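Todent Neighbours Help Board
Home and Repairs

White tide marks on office carpet keep coming back after cleaning

Ground floor, shared entrance, low-pile carpet glued straight to concrete. We have asked people to change into slippers indoors, which has helped with mud but has done nothing for the marks.
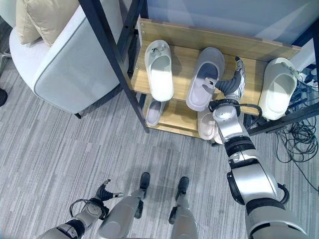

Posted by kettleside on 2/6/24

I look after a small unit that we rent on the edge of Todent. Along the wall nearest the street door the carpet gets a pale, slightly crusty line a hand's width from the skirting. I vacuum it off, sponge the area with warm water and a bit of carpet shampoo, and it looks fine the next morning. Within a fortnight the line is back, usually in the same place but a bit wider.

The landlord says it is road salt coming in on shoes. That made sense to me in the cold spell, but the line is along the wall and not where people walk. We had Prestum in to look and they quoted £600 for a hot water clean of the whole floor, or £1500 to lift the carpet and fit new. I don't want to pay for either if it will only come back. 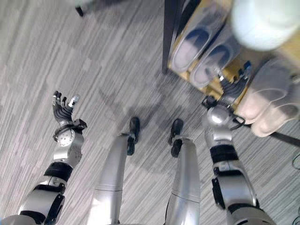

Grey striped carpet, low pile

The floor is some 40 square metres in total. There is no smell that I notice. The wall is painted and the paint looks sound. Our lease is up for renewal in March, so I would like to know whose job this is before then.

2 replies

hobnail
Could be shampoo. If you don't rinse it all out it dries sticky and then white, and every time you sponge it you are adding more. I used Barkis foam on our stairs for years and had exactly this. Go over it with plain water and an old towel, press hard, and leave a fan on it overnight. Get a decent vacuum too, the Royer uprights are good and you can get bags anywhere. Wouldn't pay anyone 600 for that size of room.
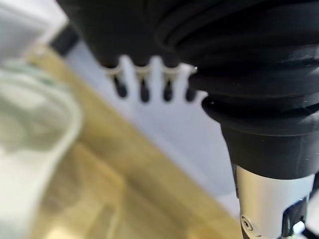 Filed under: Damp, Floors and Walls

slatebed
I would hold off on more water until you know what the line is. A pale crust that follows a wall and gets wider after wet cleaning sounds like salts coming up out of the concrete. Water moves through the slab, dries at the surface of the carpet and leaves the minerals behind. Sponging dissolves them, they go down into the backing, and then they rise again.

Things to try, cheapest first:

Tape a square of clear plastic over a patch of the carpet near the line, all four edges sealed, and leave it for two or three days. Droplets on the underside mean moisture is coming from below.

Go outside and look at the ground level against that wall. If soil, gravel or paving has been built up above the damp course, that is the likely cause. Check the gutter and downpipe as well, preferably while it is raining.

Lift one corner of carpet if the glue lets you. White powder on the concrete settles it.

As for who pays, it depends on the wording of your lease – look for "structure" and "decorations" in the repairs section. A damp slab is often treated as structure, but on a full repairing lease it can still land on the tenant. Write to the landlord now, with dates, and get an answer before you sign anything.

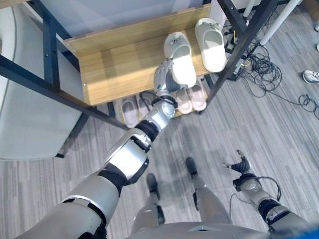
kettleside replied that the plastic had gone down that afternoon, and that the flower bed outside was a good two bricks higher than the inside floor. The lease says the tenant keeps "floor coverings" in repair and doesn't mention the slab at all. A letter is going to the landlord this week and Prestum have been told to wait.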